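Search this site Go
Print this story | E-mail to a friend
Filed under: Local Business > Workplace Safety

Gripper fault halts training work at Dralledum

2021-03-03

Dralledum has stopped part of the work at its Cimau building after a hand-held gripper closed without warning and pinched an operator's finger. The operator was treated for a bruise at the site and went home at the end of the shift. No bones were broken.

The company uses pairs of the grippers to record how people handle small objects. An operator holds one in each hand and works through a task at a table, and the recordings are later used to train robot arms. The grippers have powered jaws that are supposed to move only when the operator squeezes the handle.

According to a notice given to staff, the operator had set the right-hand gripper down between two tasks and was clearing a scrap of paper from the jaws with her fingers. The jaws shut and stayed shut. A coworker pulled the power cord, and the jaws let go a few seconds later.

"The stop button was pressed first and it did nothing," said Marleny Cárdenas, who is in charge of safety at the building. "That is the part we are most concerned about. A pinch is a small injury. A stop button that does not stop the machine is a bigger problem."

Cárdenas said a check of the gripper found a worn spot in the cable where it enters the back of the handle. The wires inside had rubbed together, and the controller read this as a squeeze on the handle. The same wires carry the stop signal, so the button had no effect while they were touching.

The grippers were supplied by Sotelo, which has been making hand tools and test equipment since 2009. Sotelo has asked for the damaged cable and is looking at the others from the same delivery. Dralledum bought 60 of the units in December and has pulled all of them from use for now. After opening up the handles, its own technicians found early wear on 4 more cables. None of those had caused any movement, the company said.

The cables are rated to bend many thousands of times, but the rating assumes a wide curve. Staff at Cimau had told their supervisors in January that the cables were stiff and tended to fold sharply near the wrist when an operator turned a hand inward. A note about this was passed to Sotelo by e-mail. Cárdenas said the note described it as a comfort issue and asked for a softer cable, and that it should have been sent as a safety report as well.
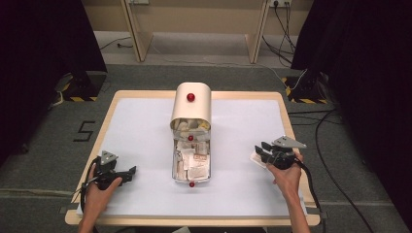

Paper handling was one of the tasks on the schedule when the work was stopped. It calls for an operator to take small notes from a container and put them down on the table, and a full set is 300 picks. The notes are thin and crumpled, so the jaws have to come in close, and the hands stay low over the near corners of the table for most of the session. Each gripper has a black cable that loops from the back and passes the wrist before it drops over the wooden border. Cárdenas said technicians are looking at that stretch first, along with the point where the cable joins the handle. Paper can also stick in the jaws, and operators had gotten used to pulling it out by hand with the power on.

That habit is now against the rules. Under the changes sent to staff, a gripper must be unplugged before anyone touches the inside of the jaws, and a wooden pick will be kept at every table for stuck pieces. Cables will be checked at the start of each shift and replaced at the first sign of wear.

The stop button will also get its own wire, separate from the handle signal. Cuko, a repair shop that already services other equipment in the building, is making the change on two test units. If those pass, the rest will be done in batches.

Operators are being paid for their scheduled hours during the stoppage and have been moved to labeling and cleanup work. Dralledum has not set a date for the grippers to go back into use. The injured operator has returned and is working on the labeling team.

Staff with questions about the new rules can speak to Cárdenas or to their shift supervisor.

Print this story | E-mail to a friend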